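Do I need a wardrobe of thirty-odd pieces?

Every spring the same advice comes round again, and every spring I read it with my arms folded. Own fewer clothes. Pick a palette. Put everything else in a sack by the front door and feel lighter. I have been told this by magazines, by a woman at a bus stop and, most recently, by an app called Zestcombe, which wanted to know how each of my jumpers made me feel before it would let me get to the second screen.

I gave it a month. I'm a doubter by nature but I do try to doubt things from the inside, and the first 3 weeks were free.

The opening step is what Zestcombe calls a reckoning. You enter everything you own, sock pairs included. Mine came to 271, a number the app showed me in red, as if I'd failed a blood test. I've no idea what a normal figure would be, and neither, as far as I could find, does the app. There is a help page that says most people own "far too much". Most people where? Compared with what? 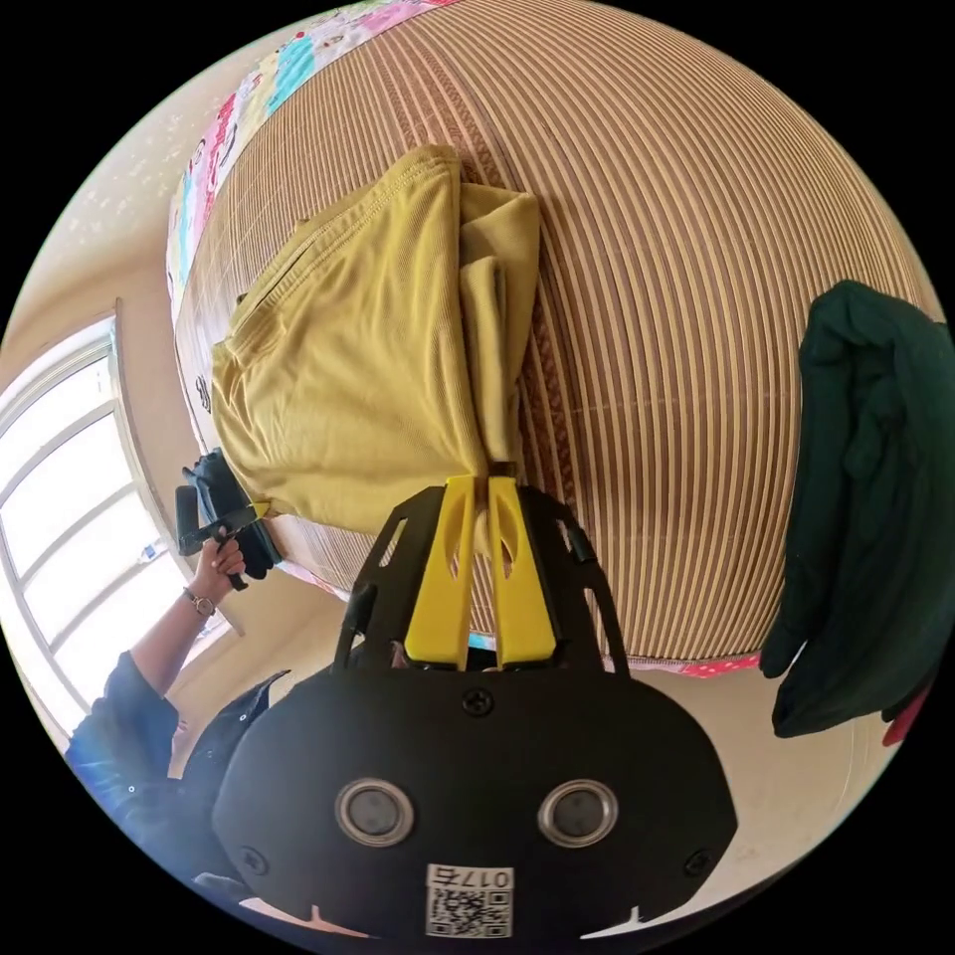 Then there is the matter of the palette. You choose a base of two dark shades and one pale one, and you are allowed a single bright "accent". The promise is that everything will then go with everything. Well, yes. If you only own navy and grey then you will look fine in navy and grey, and you didn't need an app to get there. What I wanted to know was whether it saves any time in the morning, and I can report that it doesn't save me any. I was never standing about for ages wondering what to put on. I put on what's at the top of the pile. I suspect most people do, and that the long agonised morning in front of the wardrobe is largely a thing that happens in adverts.

The money side is shakier still. The claim you see everywhere is that a small wardrobe pays for itself, as you buy less but better. Zestcombe has a page of "better" things ready for you, naturally. There was a coat by Nwankwo on it at 900 pounds, described as an investment. I looked at it for a good while. It is a nice coat. But an investment is something you might one day sell for more than you paid, and I have never in my life sold a coat for more than I paid. I have sold one coat, full stop, and the buyer knocked me down on the doorstep.

Cost per wear is the other sum they like. Divide the price by the number of times you'll wear it and the dear coat comes out cheaper than the cheap one. This only works if you know beforehand how many times you'll wear it, and the person doing the guessing is the person who wants the coat. 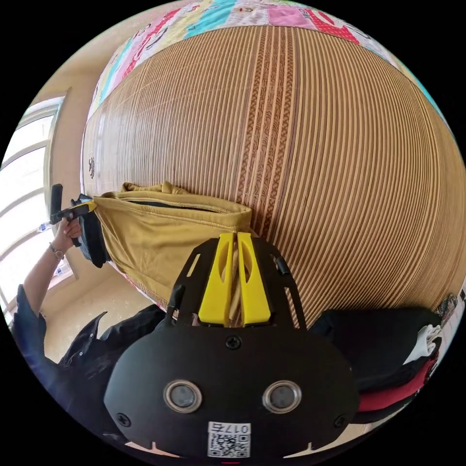
My sister-in-law is a believer, so in fairness I asked her what she'd got out of it. She said the house felt calmer. I can't argue with that and wouldn't want to. She also said she'd since bought back 2 of the things she gave away, in the same colours, one of them possibly the very same cardigan. She told me this quite cheerfully.

Which brings me to the sack by the front door. The advice goes very quiet once the sack is full. You drop it off, you feel good, the story stops. I took mine to the charity shop in Tredance, where a handwritten card in the window said they could take no more clothing until July. So I drove it on to the bins at Kellavden, behind the swimming pool, and those were full as well, with bags heaped up against the side in the drizzle. I'm not saying anyone lied to me. I am saying that a lot of people had evidently been reading the same article.

I took the sack home again. It lived in the hall for a fortnight, during which I went into it for a jumper, then for the old cords I use for painting, then for a shirt I'd rated as "neutral" and found I missed. By the end there wasn't much left in it besides a dressing gown and some trousers that never fitted in the first place.

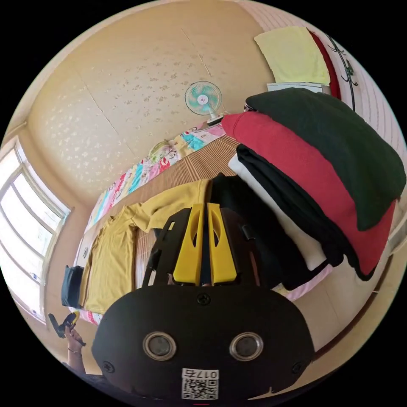

So what do I think works? Very little, and all of it dull. Don't go into shops when you're bored. Learn to sew on a button, properly, with a shank, so that it stays on. Wash things less often and at a lower temperature than the machine suggests. If something itches in the fitting room it will itch at home, however much it's been reduced. My grandmother ran her whole life on rules like these and never once had to rate a vest.

I'll give the app one point. Having to get everything out did show me that I owned several near-identical grey T-shirts, and I haven't bought another. I might have noticed that anyway, next time I did the ironing.

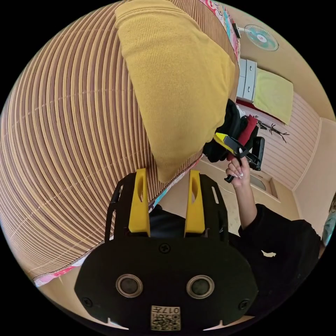
I cancelled at the end of the free spell, or tried to. The button is four menus down and asks whether you're sure, then asks how being sure makes you feel. They took one month's payment before it went through and I've written to ask for it back. No reply so far. The dressing gown is back on its hook.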